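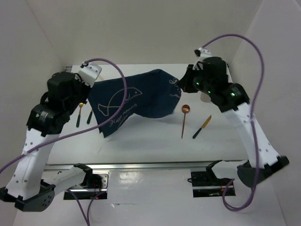 Eat Lunch at a Real Table

By Ecaterina Stanciu
January

I love lunch! I mean the sitting-down kind, with a plate and a fork and nowhere to be until 2. For years I ate over my keyboard at Dobre, and I couldn't have told you by evening what I'd had.

Then our office moved to Jitthorpe, 89 steps above a bakery, and I started going downstairs at noon. Soup, bread, a window. What a difference — I came back up wanting to work.
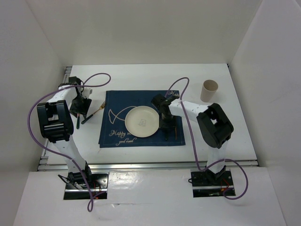
And it costs so little. Lay a place, even for leftovers, even if you're alone. My aunt did it every day for 42 years, cloth napkin and all, and she was the best company I knew.

Try it tomorrow. Leave your phone in your coat.

Comments (2)

ritano_reader: Tried this with cold pasta. Loved it.

Mags: Lucky you, we get 20 minutes!

We use cookies to remember your settings. Accept / Manage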